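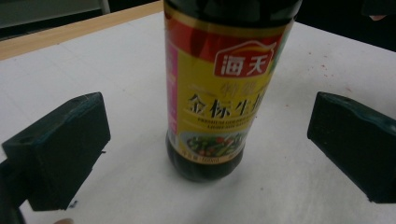 Hưng Đồng opened by saying that he had gone back over his goals from May and found he had kept the small ones and dropped the big one, which was to ask for the promotion. He wondered if the rest of us did the same thing, and judging by the nodding, we do!

Minutes of the Tastcombe Personal Growth Circle, 7/1/22. Present: 15 members, with apologies from two who were traveling.

We had a long and very kind talk about fear of asking. One member read from her journal (she writes almost 500 words every morning, bless her) and said the asking got easier once she practiced out loud in the car. Another felt that practice only made her more nervous, and we left that one open.

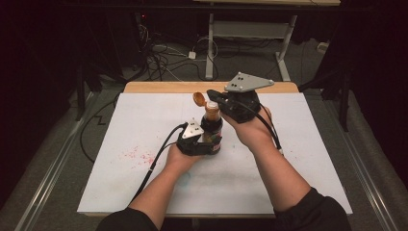

It was agreed that everyone will pick one thing to ask for before we next meet — a raise, a favor, an apology, whatever has been sitting there — and tell their partner the day they plan to do it. Partners stay as they were, except that the Drokar pair becomes a group of three.

The Lins workbook was discussed. Chapter 6 was well liked, chapter 7 less so, and we will skip ahead to the part on setbacks.

The weekend retreat at Trarnska was put off until more people can come. Meeting closed with the usual round of thanks, which ran over, as it does.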